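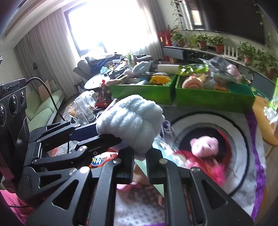

3. Collecting the demonstrations

Our plan was to show the tidying task by hand, in a real living room, and let the policy copy us. Xiaoyan Pan and I took turns with the gripper. Soft toys were meant to be the easy category. They squash, so the jaws close on almost anything and the recording looks like a success — right up to the moment you let go.

We kept 42 demonstrations out of a rather larger pile. Most of the rejects were mine. Ruoxi Du, who checked them, wrote "too fast" beside nearly all of these and "why" beside two. I have slowed down for the second round, which starts in November.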